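Notebook, dialogue replacement, Pludach, reel two
Monday, carried on after lunch

Continuing from the last entry. Kitchen argument is conformed to the new cut. Production sound is usable for Glenys Sugden's side throughout. Callum Tindall's side is not, because of the fridge compressor on the location track. There is a tone at 830 Hz that sits under every one of his quiet lines and moves slightly when the motor load changes, so a fixed notch leaves a remnant. Tried a tracking notch. It takes the tone out but leaves his consonants soft, worst on "kettle" and "Thursday's post". Abandoned. The scene goes to replacement on his side only.

Loops recorded: six. Cue sheet lists them in script order, but we recorded the shouted ones last to spare his voice. Anybody opening the session should go by the loop name and ignore the time of day on the file.

Microphones. Short gun at the distance used on location, plus the lavalier under a jumper close in weight to the costume. Rhys Whitcombe wanted a large-diaphragm as a safety. Recorded on track three and not used; it sounds like a radio play and would never sit next to Glenys. Keep it anyway until the mix is signed off.

Preamp drifted in gain after being switched on cold. Left it 30 minutes and the drift stopped. Add this to the start-up sheet.

Sync. First playback was consistently early against picture. Measured on the plate being set down, where there is a hard transient and a clear contact frame: six frames early. Source of the error is the guide file, which was exported from the cut before the title card was lengthened. All loops moved by the same amount and rechecked at the head and tail of the scene. No drift. The old guide has been moved to the superseded folder so it does not get loaded again.

Performance notes, for whoever edits:
Loop A, take two. Take three has better sync, but he is smiling and the character is not.
Loop B, any take. The line is on his back, so there is plenty of room.
Loop C, first half from take one, second half from take four. Join on the breath.
Loop D needs the chair creak from production. Lift it from the location track between the tones of the compressor, or do it in foley.
Loops E and F, the shouting. Pad was in. Take one of F clips on the lavalier only; use the gun.

Room match. Dry loops sound too close in the wide shot. The impulse taken on location is from the hallway end and is too long for the kitchen. Shortened the tail and rolled off the top. Acceptable in the wide, still slightly boxy in the two-shot. Not finished.

Outstanding: fill under Callum's lines, made from the room tone on Elach's second card. Check first whether the compressor is running on it.
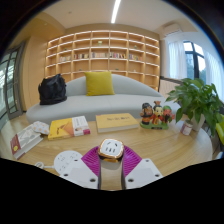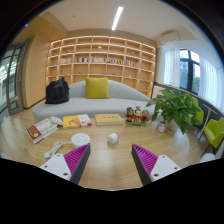
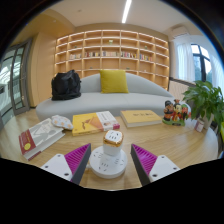 Neville Stockdale has been through the two-shot since and thinks the boxiness is in the fill, not the reverb; he would pull the fill down under loop C, leave the shortened tail as it is, and listen again in the big room before anyone touches the impulse.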